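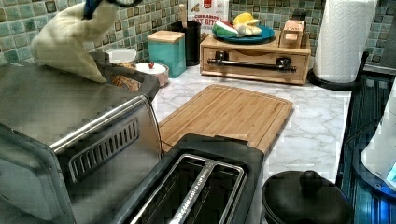 Search reviews, guides and more...

I have spent a fair part of October being told that the kitchen chores are as good as solved. The people telling me this mostly sell arms. The one I was lent for review is the Bimmont counter arm, the household version of a machine the firm already sells to small workshops, and I had it for long enough to stop being polite to it.

First, what you get. The arm clamps to a rail, and the rail has to be fixed above the worktop, so renters can stop reading now. Setting up took me most of a morning, with a call to Frans Vanhove at Bimmont, who was patient about the fact that I'd put the rail on back to front. There is an app. You choose a chore from a list, show the arm the edges of your counter by nudging it along them, and press start. The list sounds generous until you notice that "wipe front surface" and "wipe top surface" are sold to you as separate skills.

I began with wiping because it seemed the kindest place to start. A cloth is soft, a counter is flat, and if it all goes wrong you've lost nothing. I did the top of the toaster oven, which gets a film of grease on it that I'm not proud of. The arm is perfectly able to pick up a cloth if you leave the cloth in a sensible heap. Fold it neatly and it struggles to get hold of an edge. It then drags the thing over the steel in long, slow passes, and the passes are straight, I'll give it that. What it lacks is any sense of where the dirt is. It gave the clean end of the oven the same care as the greasy end and stopped when its pattern was finished. There was still a smear by the back. I finished it off by hand in less time than the arm had taken to lower itself into position.

Then there is everything else on the counter. My worktop has a toaster on it, a chopping board, a dish rack, a roll of kitchen paper and a jar of granola that somebody always leaves too near the oven. Bimmont's guide suggests you "prepare the space", and I would like to point out that preparing the space is the chore. If I've moved the toaster and the jar and the board, I have already done the tiresome bit. A person wiping down lifts things with one hand and wipes with the other and hardly knows they've done it. The Bimmont has one hand.

I tried the dish rack next. Plates it can manage, if they're all the same size and you've told it so. Mugs, mostly. I would not let it near glasses again. Over 50 items went through its grip in my time with it and it broke 2, both of them tumblers, and I was standing next to it for all of that, ready with the stop button. A dishwasher has never asked me to stand next to it.

The paper towels deserve a mention. The app has a skill called "fetch sheet". It pulls, the roll spins, and you receive either a corner or a length you could wrap a parcel in.

To be fair to the trade, I went to see the workshop version earning its keep, at a small parts firm in Husville where Elaheh Parsa runs the day shift. She has the arm wiping down metal trays. Every tray is the same, every tray arrives in the same spot, and somebody swaps the cloth at 10 in the morning and again after lunch. It's good at it. She was quite clear that it hadn't replaced anyone and that she'd had the bench rebuilt to suit it. She also told me she wouldn't have one at home.

I think that's about where we are. On a shop floor you can arrange the world around the machine and get your money back. At home the world is a bread board at an odd angle and a cereal box where it wasn't yesterday, and no family I know is going to stick to a floor plan so that a robot can wipe round it.

The rival Kutanen arm, which I tried briefly at a friend's, is quieter and has a better grip on cloth, but it's slower still, and it parks itself right where you want to butter your toast. I wouldn't choose between them. I'd wait.

Smaller complaints. The rail collects crumbs. The fingers need wiping after greasy jobs, and no, it can't do its own. The voice alerts can be turned down but not off, so you will be told that a task is complete whether or not you agree. The stop button is large and well placed, and I used it a great deal.

What I liked: it's steady, it never sulked, and after the last update it did learn to pause when I reached across it. Bimmont's support people answer the phone. If you have poor grip or can't stand for long, I can see a slow, dull wiper being of real use, provided somebody else sets the counter up first, and I'd be glad to hear from anyone who has tried it that way.

For the rest of us, a cloth and a bit of hot water. Mine goes back to Bimmont as soon as I've got the rail off the wall, and I'll need filler for the holes.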